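Gripper pads for bin picking: foam or bare fingers?

lensa_a
Dec 30, 2020
Okay so I finally got both finger sets on the arm and I'm trying to decide which to keep. The job is pharmacy stuff going in and out of a clear bin — bottles with round white caps, cough drop boxes, that kind of thing. The Gosby controller is fine. It's the fingers I can't make up my mind about!
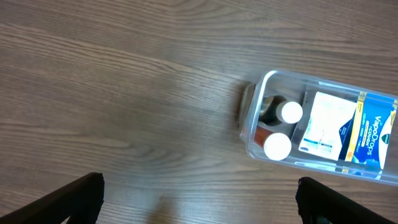 Avthorpe Robotics Club, Manipulation Group

Bottles are easy with either set. Boxes are where I start swearing, and shiny ones are the worst (the wrist camera hates glare, too).
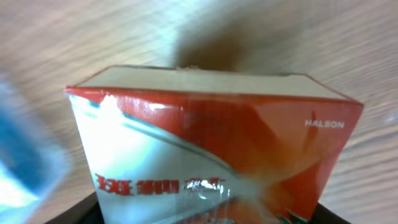
HALEON carton, wrist cam view

boris_ang
Bare fingers, every time. I ran 1,000 picks on my Auer arm and the pads were the only thing I had to replace.

nusrat_k
Disagree with Boris. I did 1,000 with pads and swapped them once. What force are you at, Lensa?

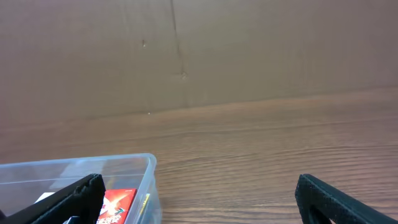 lensa_a
Force is set to 7 on the Gosby scale, whatever that means in real units, lol. I'd like to go lower but I don't trust it yet. The black textured pads are on for now, and with the fingers spread that wide I worry about clipping the bin rim on the way down.

boris_ang
So don't open them so wide? You're giving away clearance for nothing.

lensa_a
Fair, but my pose estimates wander, and I'd take a wide approach over a missed one. I might try a narrower opening just for the bottles
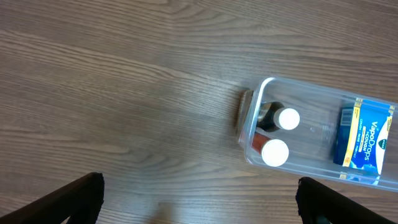
and leave the boxes alone until the Sondico camera shows up. Then I'll redo both finger sets with the same start poses.

nusrat_k
Post the numbers when you do. And keep the pads on!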